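Search this site Enter keywords Go

Murnell College - Department of Design
Course 171, Handout 3: Colored Light and the Appearance of White
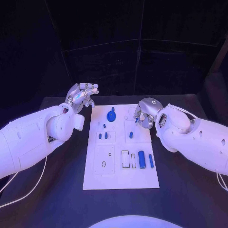

Fig. 1. White surfaces under a purple-blue light.

A white surface has no fixed appearance. It reflects most of the light that falls on it, and its color in a room depends on the source. Under a candle, white paper reflects a yellow mixture; under an open sky in shade, a blue one.

Viewers seldom notice the change. The visual system adjusts to the prevailing light, a process called chromatic adaptation. The adjustment is partial under strongly colored lamps, and whites then keep a visible tint.

Terms to know
Illuminant - the light falling on a surface.
Reflectance - the share of light a surface returns at each wavelength.
Metamerism - two samples match under one light and differ under another.

Reading: Risetti, Light and Surface, chapter 18.

Written work: Compare one white object under two lamps and record the tint of its shadows. Submit one page to the Kevgate Building, Room 3021, by October 30, 2024.

2 comments | 5 shares
Contact the Department | © Murnell College | Back to top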